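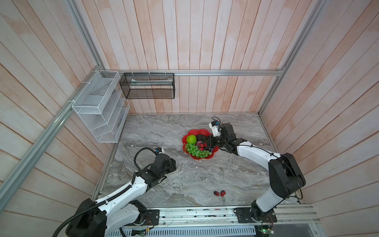

Ticket 508: right arm, late gripper values in saved episodes
Cell: Kollutora, two-arm fruit table
Opened by: Bogdan Sowa
Assigned: Mogens Holst
Opened: March 2019
Priority: high (blocks the Wedov delivery)
Status: closed, see last entry

Bogdan
Fruit-on-plate task. Playback of last batch looks wrong on the right side. Wrist video shows the gripper shut on the fruit, recorded gripper value still says open. Then it jumps. Left arm looks fine. Not every episode, maybe every third one. No error in the recorder window, episodes save as normal. Stopped collecting for now.

Mogens
Which recorder build? And did anyone touch the cabling on the right?

Bogdan
Same build as the plate-and-cup task, that one was clean. Cabling: the wrist camera lead was re-routed when we swapped the right forearm. Gripper lead not touched as far as I know. Will ask the Østergaard people, they did the swap.

Bogdan
Tried so far:
- restarted recorder, no change
- power cycled right arm only, no change
- power cycled both arms, first few episodes ok then back again
- new gripper calibration, no change
- LED on the board by the right base is green the whole time so not a dropout

Mogens
Ok so not power. Send me one bad episode and one good one, raw, not the exported ones. Export resamples everything and hides the gaps.

Bogdan
Uploaded both. Bad one is the dark purple piece going on the plate, right arm. Good one is grapes, left arm, nothing in it from the right exept idle.

Mogens
Looked. Gripper stream on the right has holes, then a bunch of samples with the same timestamp. Joints on the same arm are ok. So gripper messages are waiting in a queue someplace and get stamped when read, not when sent. Wrist cam is stamped at the camera. That's your mismatch.

Can you unplug the right wrist camera and record 2 short ones? Don't need to be good demos, just open and close.

Bogdan
Done. Without the camera: no holes. Plugged back in: holes. Then moved the camera to the other hub: no holes.

Bogdan
Østergaard confirm, they put right camera and right gripper adapter on the same hub after the forearm swap. Left side has them split. Nobody wrote it down, it's not in the cell sheet.

Mogens
There you go. Leave them split. Also set the recorder to reject an episode if any stream goes quiet for more than 60 ms, it's in the config, someone had it turned off. I'd turn it on for the Erico cell too.

Bogdan
Check is on. Ran a full set with both arms, mixed fruit, cherries included (small ones are worst, gripper opens and closes a lot). Zero rejected. Playback matches on both sides.

What about the old batch? 2,000 episodes, don't want to redo all of it.

Mogens
Run the gap check over the raw files. Keep what passes. Don't try to shift the timestamps on the bad ones, the delay isnt constant so you'd be teaching the model to close late. Left-arm-only episodes can stay if the right gripper never moves, tag them left_only.

Bogdan
Ran it. Bad ones moved to a quarantine folder, not deleted. Nearly all of them are right arm picks, so the set is now heavy on left. Will record extra right arm picks to even it out, same plate, same fruit, start positions moved around between takes. Operators told to wait for the save beep before reseting the table.

Cell sheet updated: right wrist cam on rear hub, right gripper adapter on front hub, DO NOT SHARE. Labels on both leads.

Mogens
Good. Close when the extra picks are in. Wedov get the new manifest, not the old one pls.

Bogdan
Extra picks recorded, gap check clean, manifest sent. Closing. Separate ticket for the Erico cell config.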